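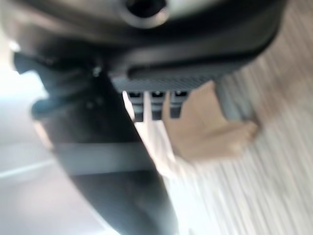

A reader in Vavar wrote in to say that her repair bill came to more than the dishwasher had cost, and would we please stop telling people to mend things.

She has a point, and the people selling the idea rarely answer it. Flilero, the repair chain with 7 branches, claims on its posters that it kept 3,640 appliances out of the tip last year. I asked what became of them afterwards. The reply covered 1,040 machines – the ones whose owners had filled in a survey – and had nothing on the rest. People whose kettle died again in June are not, I suspect, keen on surveys.

The prices are hard to pin down too. At the Tanguy branch I was quoted a call-out fee, a bench fee and something called a parts handling charge, before anyone had mentioned a part. Trisisora, which makes washing machines and now sells spares for them, will supply a door seal on its own but sells the drum bearing only with the drum.

I still mend things. I've a toaster older than my marriage. But I do it at my own table in the evening, with a cheap screwdriver, and I don't put the hours on the bill.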